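Filed under: Imitation learning > Data collection > Simulation

**How many demos per kitchen task before you stop?**

gurnex_lab
We are collecting teleoperated demonstrations in a simulated kitchen, one arm, short tabletop tasks. So far I have 285 good episodes of "put the cup in the cabinet" and the policy trained on them is middling. It reaches the cup most of the time and then dithers near the cabinet. My plan was to stop at 300 and move to the next task. Should I carry on with this one, or is the count not the problem?

Episodes are recorded by 2 operators. Object positions are drawn at random at reset, camera positions are not.

tamsin_r
Count is not your problem. If it reaches the cup it has learned the cup. Look at what your operators do near the cabinet. I would bet one of them goes in from the left and the other from the right, and the policy is averaging the pair.

gurnex_lab
They do approach differently, yes. I thought variety was what we wanted.

tamsin_r
Variety in where things are, yes. Variety in how you solve the same layout is harder for a small model. Pick one style for the first batch and write it down for both operators.

Lenora
I disagree with that. We did the "one style" thing last December and ended up with a policy that could not recover from anything. The moment it was slightly off the line it froze. Mixed approaches cost you some success rate early on and pay it back later. What is your action head? If it is plain regression then tamsin is right about averaging, and the fix is to change the head and leave the operators alone.

gurnex_lab
Plain regression at the moment. Predicts 16 steps ahead.

Lenora
Then start there. You can retrain on the same episodes in an evening and find out.

Lưu
Both of you are skipping the cameras. He said they are fixed. In my experience half the "dithering" cases are the policy losing sight of the target. Have you replayed the observations at the point where it goes wrong? I mean the images the policy gets, and not the nice view the operator has on the monitor.

gurnex_lab
I have only looked at the operator view. Will replay tonight.

tamsin_r
@Lenora your recovery problem sounds like missing correction data. You can collect corrections on purpose, starting from bad states. That is cheaper than hoping two people's habits happen to cover it.

Lenora
It is cheaper if somebody labels the bad states. We had no one to do it. Fair point otherwise.

s_ivanov
Agree with Lưu, and I would add a check before recording. At each reset, project the target object into every policy camera and work out how much of it is hidden. If too much is hidden in all of them, throw the reset away. Gostimitz has this in his fork and it is a short function.

Stavros Ivanov

Lưu
I would not throw them away – keep some, with a tag. Otherwise the model never sees a partly hidden cup and fails on the first one it meets. Same goes for the arm blocking the view, which happens in nearly every grasp.

s_ivanov
Fine, tag them. But he should know how many he has. Right now he does not.

gurnex_lab
Update, 2nd July. I replayed the observations and Lưu was right, at least partly. The cabinet has a see-through dark panel and I had set it to render as smoked glass because it looked good. From the policy camera it takes up the middle of the view and anything behind it is a dim shape. I am going to tag by visibility as suggested, then change the action head and train twice, once with the hidden resets and once without. No new recording until I have both numbers. The still below has the white cup on the table in plain view, partly under the upper link of the arm, so I would tag that one "target partly covered" and keep it. The thin rod on the table is the awkward one, as its left end overlaps the panel. Would you count that as hidden if the rod were the target, or go by the fraction that is still clear?

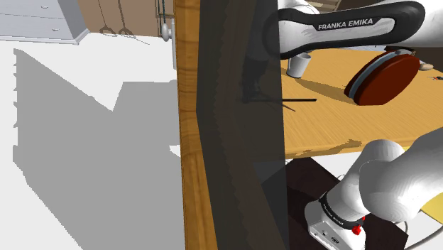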